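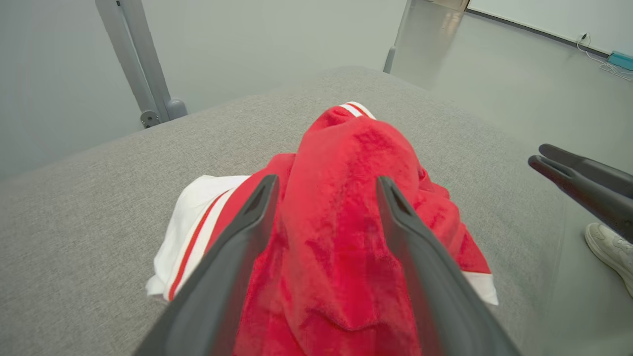
4 min read

The sofa is where the laundry goes

Posted 2023-12-22

Most advice about clothes left on furniture starts from the idea that the person who left them there is lazy, and ends with a hook by the door. I have put up the hooks. I have also bought a valet stand, a lidded basket and a bench with storage inside it, and the clothes still end up on the cushion. I now think the cushion is the right place for them, within limits, and that most of the products sold to fix this are a waste of money and floor.

Take a red fleece dropped on a gray seat. It is soft and thick, and it doesn't wrinkle in any way that matters. If it sits there in a heap until bedtime, it has lost nothing. A linen shirt treated the same way needs the iron. A wool coat will pick up a crease across the shoulder that stays for days. These are different garments with different needs, and yet the standard advice treats them all the same: everything off the furniture, all the time.

I'd sort clothes by how much they mind being dropped. Fleece, sweatshirts, knit hats, thick socks and pajama pants don't mind. Anything with a collar does. Anything damp has to go on a rail or over a door, and I'm strict on that, having once left a wet hooded top on the guest bed at Fliltley over a long weekend. The mattress cover had to be washed twice and the room smelled like a gym until February.

There is a middle group of clothes that have been worn once and aren't dirty. They don't belong in the hamper, and plenty of people don't like putting them back in the drawer with the clean things. I don't either. Washing a fleece after every wear is hard on it. The pile goes flat and rough, the cuffs lose their stretch, and white trim next to red fabric is a small gamble every time it goes through with the wrong load. So the fleece needs somewhere to be between wears, and very few homes are built with such a place. The couch gets the job.

People have tried to sell me that place. The storage bench came from a store called Honorato, and I paid more for it than I did for my first car's transmission work. It has a hinged lid. To put a sweatshirt away, I had to take whatever was on top of the lid off the lid, lift it, drop the sweatshirt in, and close it again. After two weeks the sweatshirts were on top of the lid. The bench is still in the hall and holds wrapping paper and a tent.

The Ultska valet stand was better looking and worse to live with. It takes one jacket well. Add a second and the first slides off, and the feet stick out far enough to catch a toe in the dark. I gave it to a neighbor, who uses it for a plant.

A piece of furniture that takes 30 seconds to use will lose to one that takes no time at all. I don't see this as a failure of character. People come in tired, they are warm from walking, and the jacket comes off next to the first flat thing in the room.

My apartment in Flekcombe is 653 square feet. In a place that size every object on the floor is something to walk around, and a stand that holds one jacket has to be very good at it to earn its spot. My sister-in-law's house is 2,098 square feet with a mudroom, and her family's coats are on the dining chairs. More room doesn't seem to help. If anything there are more chairs to cover.

There is a fair case on the other side. A pile grows. One fleece draws a scarf, the scarf draws a tote bag, and by the end of the week there's no place to sit. Clothes on upholstery also leave lint, and they speed up the pilling on woven covers, mostly through being dragged off by one sleeve. If you have a cat, the pile becomes a bed and everything in it has to be washed anyway. And some people find it hard to rest in a room with clothes lying around. I believe them, and I wouldn't argue them out of it.

My answer is to give the pile a border. Ours gets the left-hand seat of the couch and nothing past the seam. When it reaches the seam, all of it gets dealt with, which takes less time than making coffee: hamper, drawer, or back on the person. The right-hand seats are for sitting. Guests seem to understand this without being told – they look at the couch once and sit on the correct end.

I also turn sleeves right side out before I drop anything. It is a small chore that saves a larger one, as a fleece with one arm inside itself will be left on the cushion much longer than one that is ready to put on. Zippers I leave open. Pockets get emptied on the spot, after an incident with a lip balm.

Brush the cushion when the pile is cleared. A dry rubber glove works as well as any of the lint tools I've tried, and a fabric shaver every few months takes care of the fuzz. Rotate the cushions while you're at it, so the same one isn't always taking the wear.

If you have money set aside for a clothes stand, I'd spend it on a second fleece. You can then wash the first one properly, on cool and inside out, with nothing white in the load except its own trim, and let it take as long as it likes to dry.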